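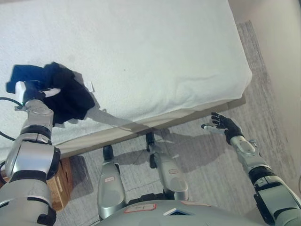

## 4. Room set-up: bed, linens, stray laundry

Applies to all Cordero platform beds with the padded base. For the slatted ones see section 6.

You need: one fitted protector, one duvet, one foot towel (the big white terry one, Nanus or same size), laundry bag, lint roller. Wash everything at home settings first, new terry sheds like crazy.

**Before you start**

Check the bed for left-behind clothes. Every time. Dark things on white terry leave lint and sometimes dye, so they come off first and go in the bag, not on the floor and not over the nightstand.

1. Pick up the garment by the middle of the bunch. Lift straight up. Don't drag it across the terry -- loops snag on zippers and hooks.
2. Find the tag. Read it. If there's no tag, treat as cold wash, dark load.
3. Shake out once, away from the bed. Check pockets if it has any.
4. Into the bag. Guest items go in a seperate bag with the room slip, code 2115 for lost and found.
5. Lint roll the spot where it sat. Short strokes.

> **Caution:** damp dark cloth on a white towel = stain. If it feels damp, move it now and read the label later. Any mark left on the towel, rinse cold. No bleach on terry with a colored edge.

**Making up the bed**

6. Protector on, corners first. Smooth from head to foot with a flat hand.
7. White top sheet at the head, full width, no tuck showing.
8. Duvet next, the sand-colored one. Pull toward you from the foot end until the creases mostly go. Mostly is fine.
9. Foot towel last. Lay it across the foot of the bed and let it hang over the front. Side drop too if the towel's wide enough.

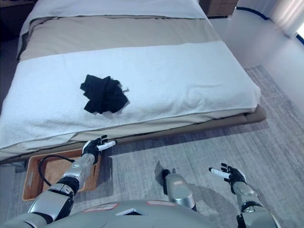 10. Fix the drop. Go to the corner, pull the towel down by its hem, then fold the loose layers under once. Hem should stay clear of the rug, or it picks up fuzz and somebody's heel.
11. Leave a bit of the duvet showing below the towel. Sand against white, looks finished.
12. Run a hand along the padded base. Crumbs collect in the seam. Vacuum with the soft brush, never the bare nozzle.

**Note:** the Jullico towel set is shorter than the Nanus. It'll cover the foot but won't give you the side drop. Don't stretch it, center it and move on.

**Rug and floor**

13. Rug should sit flat, no ripple at the bed corner. Lift and reset, don't kick it.
14. Vacuum along the weave. Gray streaky rugs hide hair really well so go over the bed side twice.
15. Wipe the trim along the wall with a dry cloth. Dark blue shows dust worse than white does.

**Curtains**

Leave them closed while you work, daylight comes through fine. Open at the end and check the white linens again from the window side -- lint you missed shows up there.

**Care table (quick)**

| Item | Wash | Dry |
|---|---|---|
| Terry towel, white | warm | low, 50 min |
| Protector | warm | line or low |
| Duvet cover, sand | cold | low, take out early |
| Stray darks | cold, alone | line |

Full dryer load of terry: 90 min, check half way thru.

**Caution:** no fabric softener on terry or protectors. It coats the loops and they stop soaking anything up.

Replacement linens order under Prellurar parts list, 4000 series. Covers and towels are listed apart, so order both.

Next: section 5, nightstand and lamps.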